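# Como se ensina um braço a pegar numa coisa

Pega num lápis. Já está? Muito bem, fizeste uma coisa dificílima e nem deste por isso. Os teus olhos encontraram o lápis, o ombro e o cotovelo combinaram entre si quem se mexia primeiro, os dedos abriram o suficiente e fecharam sem partir nada. Se alguém te perguntasse como foi, dirias «peguei nele», e a explicação ficava por aí.

Um robô não aceita «pega nele» como explicação. É um aluno muito obediente e muito pouco esperto.

Na oficina partilhada de Skustberg, entre uma prateleira de bicicletas por arranjar e um torno que faz mais barulho do que trabalho, está a nascer um braço chamado Lau. Quem o monta é o Mirsad Golob, com a ajuda da Yu-ting Kwok, que trata dos programas. O Lau já tem base, ombro e cotovelo. A mão está numa caixa de sapatos, desmontada, à espera de parafusos do tamanho certo.

## Ossos, dobradiças e um pouco de paciência

Um braço de robô parece complicado, mas é feito de duas coisas que se repetem: pedaços rijos e sítios onde esses pedaços rodam. Aos pedaços rijos chama-se **elos**. Aos sítios que rodam chama-se **juntas**. No teu braço, os elos são os ossos e as juntas são o ombro, o cotovelo e o pulso.

Dentro de cada junta do Lau vai um motor. O motor recebe um número, por exemplo «roda 50 graus», e roda 50 graus. Se no caminho houver uma caneca de chá, roda na mesma. (A caneca era da Yu-ting. Paz à sua asa.)

Na ponta do braço fica a **pinça**, que é a mão do robô. Há pinças com dois dedos, com três, com mais, e até há umas que nem dedos têm e chupam as coisas como um aspirador. Todas têm o mesmo problema: têm de chegar ao sítio certo, viradas para o lado certo, e apertar o bastante. Se apertarem pouco, a coisa cai. Se apertarem demais, ficas com puré, o que só é bom se estavas a tentar fazer puré.

## Primeiro a brincar

Por causa da caneca, a oficina tem agora uma regra: antes de um movimento ser feito com motores a sério, faz-se no computador. Chama-se a isto **simulação**. É parecido com um jogo, só que o jogo sabe quanto pesam as coisas e para que lado elas caem.

No simulador há uma sala inteira, com porta, chão de madeira e azulejos castanhos na parede. Os azulejos não servem para nada no exercício. Mas um robô que treina sempre numa sala vazia pode atrapalhar-se muito quando conhece uma sala verdadeira, cheia de tralha. Também há um presente verde com flocos de neve em cima da mesa. O exercício é agarrar uma peça clara e comprida, um bocado torta, e deixar o presente em paz. 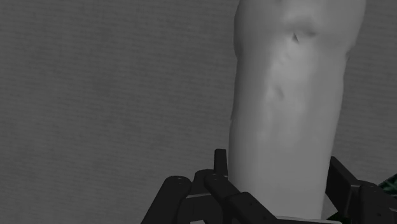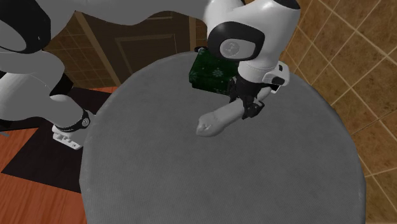

*Tudo feito no computador. Na primeira, em tons de cinzento, os dedos pretos da pinça estão mesmo junto à base da peça. Na segunda, o braço passa por cima da mesa redonda.*

Porquê uma peça torta? Um cubo é demasiado simpático. Tem lados direitos, fica quieto e os dedos encostam bem em qualquer face. Uma coisa com altos e baixos obriga a escolher o sítio onde se agarra. Experimenta com uma cenoura: segura-a pelo meio com dois dedos e depois só pela ponta mais fina. Sentes como quer rodar? O peso puxa para um lado e os teus dedos têm de fazer mais força para a travar. O robô sofre do mesmo, com a diferença de que não se pode queixar.

## Ver em cores, ver em cinzento

Nós achamos as cores muito importantes, sobretudo quando há gomas em jogo. Para agarrar uma coisa, porém, a forma costuma contar mais. Uma imagem em tons de cinzento guarda só o que é claro e o que é escuro, e isso já ajuda o programa a encontrar contornos: aqui acaba a peça, ali começa a parede. Também são menos números para o computador mastigar. O computador da oficina é velhinho e agradece.

Um simulador pode ter várias câmaras ao mesmo tempo. Uma que fique perto dos dedos vê bem os pormenores e não faz ideia de onde está a porta. Outra, mais longe, vê a sala e perde os pormenores. Tu fazes o mesmo quando enfias o nariz num livro e depois levantas a cabeça para ver quem te está a chamar para jantar.

## E quando corre mal?

Corre mal muitas vezes. Na última noite de treino, em setembro, a Yu-ting deixou o programa a tentar durante quase 20 minutos. De manhã foi ver o registo e encontrou sete tentativas em que o braço virtual fechou os dedos com toda a elegância em volta de ar.

O bom da simulação é que se carrega num botão e tudo volta ao lugar. O Mirsad gostava de ter um botão desses para o resto da oficina.

Depois de cada falhanço muda-se uma coisa só: a altura da pinça, por exemplo, ou a velocidade a que os dedos fecham. Se se mudarem quatro coisas de uma vez e aquilo melhorar, fica-se muito contente e sem saber a quem agradecer.

## Faz tu um robô (com um irmão ou um amigo)

Precisas de uma venda para os olhos, de uma mesa e de um objeto que não se parta. Nada de canecas.

1. Uma pessoa é o robô. Põe a venda e fica calada — os robôs não dão opiniões.
2. A outra é o programa e só pode dizer a junta, o sentido e quanto: «cotovelo, para baixo, um bocadinho».
3. O robô faz exatamente o que ouve, mesmo que seja um disparate.
4. Quando o objeto estiver agarrado, trocam de lugar.

Vais descobrir que «um bocadinho» é uma medida horrível. Cada pessoa tem o seu. É por isso que o Mirsad manda graus aos motores, e que há um transferidor pregado na parede, ao lado do sítio onde estava a caneca.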